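In Defense of the Cream-Colored Box
Gergely Szalai
24 Sep 2022

My sister-in-law has put her microwave in a cupboard. You open one door to get at it, and then you open its own door, and then you stand there holding a bowl of soup between the two of them like a man trapped in a phone booth. The kitchen cost her a great deal and she is very happy with it. I ate the soup cold on one side.

I understand the impulse. For years the microwave has been treated as the relative who has to be invited. People who will leave a stand mixer out all year for the sake of two birthday cakes would rather you didn't notice where the leftovers get hot. The kitchen showroom on Csonka Street had 4 model kitchens on the floor when I visited in May, and I had to ask where the microwave was in every one of them. The salesman lowered his voice to tell me.

When an appliance does get to stay outside, it has to come dressed for it, in black glass or brushed steel, with a menu. I have used one with a setting for fish. I have never met anyone who has pressed it.

So I would like to speak up for the cream ones. Rounded corners, a thin line of color along the door for no reason except that somebody thought it would look nice, a black display with a zero on it. Nobody at a dinner party will ask you about it. It looks like something a dentist would have owned, and I mean that kindly – dentists keep things until they stop working.

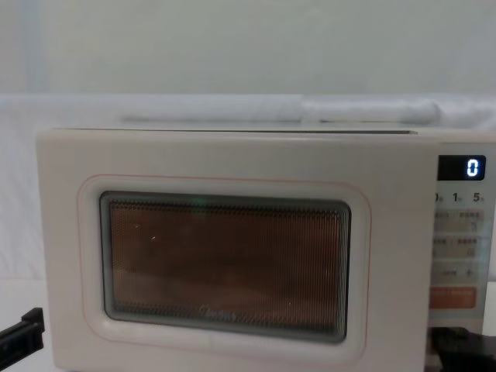
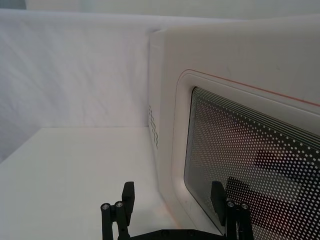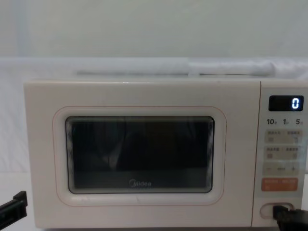 The Midea, cream going on white, with its thin warm line around the door.

My wife says I am confusing good design with the kitchen I grew up in, and she may be right. My mother's microwave had a dial, and the dial had opinions. You asked for a minute and got what it felt like giving. Still, it sat in plain view next to the bread, and guests warmed their own coffee without being shown how.

We are redoing our own kitchen next year. The designer's first drawing had a tall cabinet with a lift-up door, and I asked what would be in it. I have asked for a shelf.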